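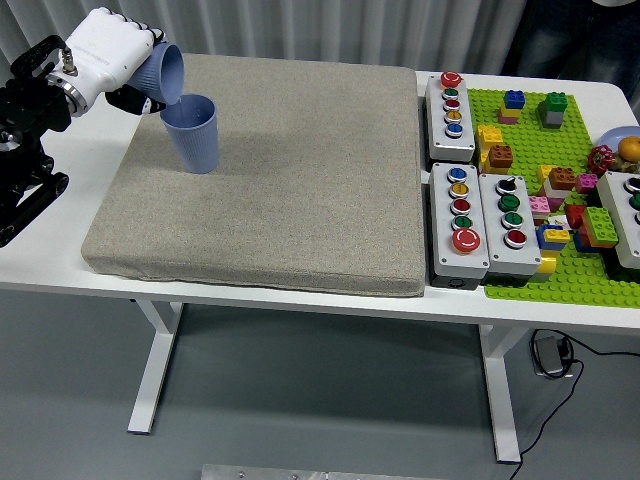
Introduction to Household Measurement
Unit 4: Volume, Capacity and Everyday Containers
Course handout, revised 08/11/2022
Prepared by Peadar Brennan, Department of Consumer Studies, Wimlow College

4.1 Scope of the unit

This unit covers the measurement of liquids and dry goods in the home kitchen. Students should already have completed Unit 3 (Length and Area) and should bring their conversion tables to each session.

4.2 Volume and capacity

Volume is the amount of space a substance takes up. Capacity is the greatest volume a container can hold. The two terms are often used as if they meant the same thing, and in this course they must be kept apart. A pitcher with a capacity of eight cups may hold a volume of three cups.

Manufacturers may state capacity to the brim or to a fill line. Written answers must state which of the two is meant. Where no fill line is marked, capacity is taken to the brim.

4.3 Units in common use

One tablespoon equals three teaspoons. One cup equals 16 tablespoons, or eight fluid ounces. Two cups make a pint, two pints make a quart, and four quarts make a gallon. The fluid ounce is a unit of volume and should not be confused with the ounce used for weight. Eight fluid ounces of honey weigh considerably more than eight ounces.

Drinking cups are not measuring cups. Their capacity varies from one maker to the next, and recipes that call for "a cup" refer to the standard measure.

4.4 Reading a measure

Place the measure on a firm, level surface and bring the eye down to the level of the liquid. Water in a narrow container curves upward at the sides. The reading is taken at the lowest point of the curve. Flour is spooned into a dry measure and leveled with a straight edge. Brown sugar is packed unless the recipe states otherwise.

4.5 Assignment

Choose five containers from your own kitchen. Estimate the capacity of each before measuring it, then record both figures in fluid ounces. Calculate the error as a percentage of the measured value. Reports are limited to two pages and count for 15 percent of the unit grade.

Required reading: Gearóid Phelan, The Kitchen Measure, pages 41 to 58. Copies are on reserve at the Bilden Library.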